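Plarutmont Allotment and Garden Society
Minutes of the winter meeting, 2026-01-08
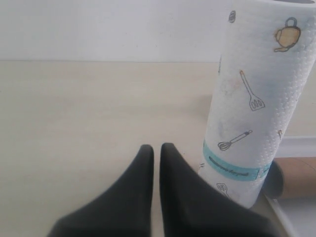 Present and apologies

Veronica Matei took the chair and Roksolana Hordiienko took the minutes, so any spelling mistakes in the Latin names are mine and I am sorry for them in advance. It was lovely to see such a good turnout on a filthy evening, and a special welcome went to the three new plot holders from the lower field, who had walked up in the rain and were given the seats by the radiator. Apologies had come in from plots 12, 19 and 31.

Minutes of the last meeting

These were read and agreed, with one correction. The pears that won the autumn table were from plot 8 and not plot 6, and plot 6 very kindly said that she had been meaning to own up ever since. Veronica signed the corrected copy.

Matters arising

The lower gate has been rehung and now closes with one hand, which several people said had made a great difference with a barrow. The latch is still stiff in frost. Plot 22 has some grease and will see to it at the weekend.

The wasps' nest behind the compost bays was left alone, as agreed in September, and the bays can be turned again whenever anyone has the energy.

Water

We had a long talk about water, as we always do, and I have tried to put down the main threads. The new butts from Rultent have come and hold 199 litres each. Veronica reminded everyone that they need a firm, level base before they are filled, and that two bricks and a bit of hope will not do. Plots along the top hedge will have theirs first as they are furthest from the tap.

There was some feeling about hoses being left running last summer. It was agreed, in good spirit, that hoses should be held in the hand and that anyone who wants to wander off for a chat should turn the tap off first. Plot 14 asked whether a sprinkler counted as a hose. After some discussion it was decided that it does.

Seed potatoes

The order with Zastix goes in at the end of the month. Last year we took 102 kilos between us and a fair amount was left chitting on windowsills well into May, so please think carefully about how many rows you really mean to dig! Radu, the red one that did so well on the heavy ground, is available again, and 37 kilos have already been asked for. There was some disagreement about the flavour. Plot 5 finds it soapy when boiled. Plot 27 roasts it and won't hear a word against it. Names and weights to Roksolana, please, on paper if you can, as I lost two orders last year that had been shouted to me across the path.

Plot rents

The rent stays as it is for another year. The key deposit was discussed and also stays as it is. Veronica thanked everyone who had paid early and said, very gently, that she would be writing to everyone who hadn't.

Spring open day

We would like to do this again, a little later in the season than last time, when there was hardly a thing to look at except leeks. Tea and cake in the hut as usual. We sold 100 slices last year and ran out well before the end, so more bakers would be very welcome, and if you can manage something without nuts, so much the better. Plot 3 offered rhubarb plants for the stall. Plot 17 offered her husband for the parking, and he was accepted in his absence.

Slugs

Raised by plot 9, and talked over at length. Beer traps, wool pellets, going out with a torch and copper tape all had their supporters. No vote was taken. Anyone who would like to keep a note of what they try this spring is asked to bring it along to the next meeting, and we can compare.

Any other business

A blue-handled hand fork has been found by the water tank and is on the hook in the hut. The robin on plot 11 is back.

Plot 20 asked if bonfires could be kept to the evenings. Agreed, and a note will go on the board.

Actions

Veronica: rent letters, note about bonfires.
Roksolana: potato list, and to ring Rultent about two missing lids.
Plot 22: gate latch.

The meeting closed with thanks to plot 30 for the ginger cake. The next one will be in the spring, once the potatoes are in, and the day will go up on the board by the gate.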